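Chapter 8
Putting a Sandwich Together

I learned to make sandwiches in the back kitchen of a deli in Grotley, and I got it wrong for 31 shifts in a row. My trouble was the setup - I started buttering before I had anything laid out!

So we'll begin with the table. Get your plate down, put one slice of bread on it, and keep the greens in their own tray within easy reach.

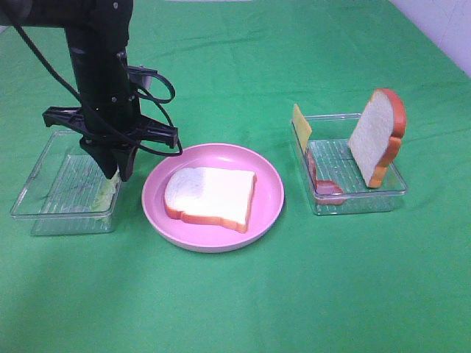 Figure 8.2 Bread on the plate, lettuce in a clear tray to the left.

Work from the tray to the plate, one leaf at a time. I like a crumpled leaf (more crunch), but flatten yours if you're stacking high. Spreads come next.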